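Right, the write-up is finally out, so I'm going to try to explain what we've been doing since January in little posts. Grab a tea. (1/lots)

Short version: we wanted to know whether you can tell how well a robot policy will do on a real kitchen worktop by testing it in a simulated one first. Everyone would love the answer to be yes. Our answer is "sometimes, if you rank things and stop staring at the percentages".

Our simulator is called Stiludby. It started as a weekend thing of Marisol Obi's and has since eaten both our lives. You give it a kitchen, an arm and a pile of groceries, and it shuffles them about and lets the policy have a go.

The policies all come from the same family, which we call Tran. We trained 7 versions, from "barely knows what a bottle is" up to "pretty decent, if I say so myself". Same architecture, different amounts of training data. Dull on purpose!

Then we ran every version in sim and on the real arm in the lab. 2679 episodes in sim, 607 on the real one. The real ones took forever and I have the step count from resetting worktops to prove it.

The task is always a sentence. "Put the blueberries next to the pepper grinder", that sort of thing. The policy gets the sentence and the camera view and has to work out the rest for itself. 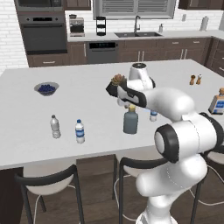

We were fussy about clutter. Early on we had very tidy kitchens with one object on the worktop, and all the versions looked brilliant, and we learnt precisely nothing. Once there are a few similar things to choose between, the weak versions start grabbing whatever's closest and you can see the spread.

So, the main result. If you line the versions up from worst to best in sim, and then line them up again from the real runs, the two orders match apart from one swap in the middle. Two versions that were very close anyway changed places. I was properly chuffed with that.

The actual success rates do NOT match. Sim is too kind for the good versions and too harsh for the bad ones. If you take one thing from this thread, please don't quote a sim percentage as if it were a real one. I've done it myself in a group meeting and got told off, fairly.

Where does the gap come from? Mostly grasping, we think. Contact in sim is a bit too neat. A real bottle gets nudged, spins round, goes over, rolls off behind the bowl. In sim the same nudge often leaves it standing, so the policy gets a second go it hasn't really earned.

We'd assumed it would be the looks. Marisol spent ages on lighting and worktop textures and I cheered her on the whole way. Then we swapped the nice textures for plain flat ones as a check and the ranking barely budged. She took it very well (she did go for a long walk).

Moving the camera mattered far more. Shift the viewpoint a bit and 2 of the versions fell to pieces, in sim and in the lab. Same two both times! That might be my favourite bit of the whole paper, because we'd never have thought to try it on the real arm if sim hadn't flagged it.

Scoring was the other headache. At first we only marked pass or fail, and it hides loads. A run that picks the right thing and drops it at the last moment isn't the same as one that waves at the wall. We ended up giving part marks for reaching, gripping, lifting and placing, and the sim and real orders agreed much better after that.

Things we can't say anything about: soft stuff, pouring, drawers, anything that needs two hands. It's all rigid objects on a flat surface. And one type of arm. If your set-up is different, please test it before you believe us.

Someone's already asked how it compares with Dukareo. We haven't done it properly yet. Their tasks are a lot longer than ours, so it'd mean rewriting half the scoring. It's on the list, under "sleep".

Code's going up once I've cleaned out the swearing in the comments. The kitchens will go up too, plus the seeds for every layout so you can rerun the exact same shuffles. The real-arm videos are huge, so those might take me a bit longer.

Next up is Ivano, which is the same idea but with the object weights and friction jiggled on every episode, to see if we can close that grasping gap. Early runs are in. The bottles fall over a lot more now and I've never been so pleased to watch a robot fail.

Questions welcome, especially from anyone who's tried part marks on longer tasks. I'll be about this evening once the real arm's finished its calibration.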